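Dimitrov Home Care Training
Unit 5 – Beds and bedding, notes from the afternoon session

Carry on from last time (sheets). Today the duvet, the pillow, the bit of bed behind the pillow that gets forgotten.

Duvet
Hold by the two top corners, shake, let it fall. Same drop each side. Long creases – pull from the foot end, don't pat them flat, patting just moves them. White cotton shows every speck so look along the surface from low down, with the window on the far side if you can. Strong daylight bleaches out the part nearest the glass, so check that part again with the curtain drawn.

If someone is lying in the bed: speak first. Top edge to the shoulders, never over the face. Long hair goes up and out on to the pillow, not trapped under the cover. No tugging.

White duvet, cream pillow, padded headboard with buttons:

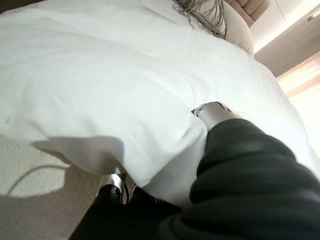 Headboard
Dust sits in the pleats and round the buttons. Soft brush, top to bottom, before the clean linen goes on (most of you did it after). No wet cloth on beige fabric, it leaves rings. Pillow upright agianst it when the bed is dressed for the day.

Edge of the bed
Loose folds hanging down the side are fine if they clear the floor. If they touch, shift the whole duvet over, about 5 cm is normally enough. Walk round to check, don't lean accross.

Practical is in room 944. Bring the Jerico booklet and your checklist, both. Work in pairs, swap sides half way.
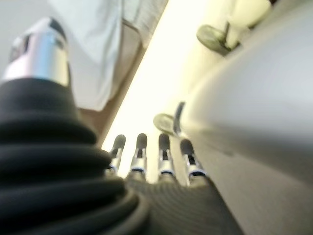
Unit 5 – page 51

Checklist, to fill in for next time
– corners of duvet filled out
– drop even left and right
– pillow opening away from the door
– headboard brushed
– floor clear on both sides

Missed the session? Copy the sheet from the folder, shelf by the door.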